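3.2 Address in the Larnero letters

The Larnero sequence runs to 155 poems, 98 of which open by naming a reader. Gautier takes this reader to be the poet's sister. We read the name as a form of address that shifts from poem to poem, much as it does in the printed letters. 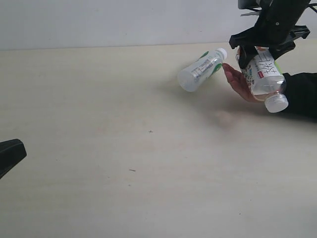 Jandidgate, December

The heading above stands over the first group and is the only place name in the sequence. Cordier prints it as a title. In the manuscript it sits to the right, like the opening of a letter, and we follow that layout.

Figure 4. Plastic bottle with a white printed label.

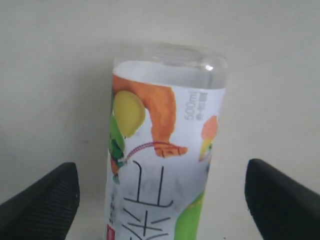
3.3 Line breaks and the second voice

A second voice enters in the Mfaume poems. It speaks in short lines — often a single verb — and never uses the past tense. Rey hears a parent in it.

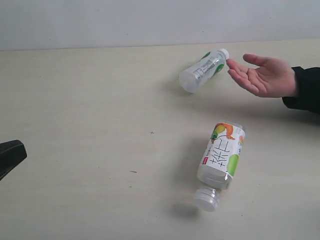 The same voice returns in the closing group, where the lines lengthen and the two speakers begin to share a sentence. Guillot's edition separates them with italics, which the manuscript does not have.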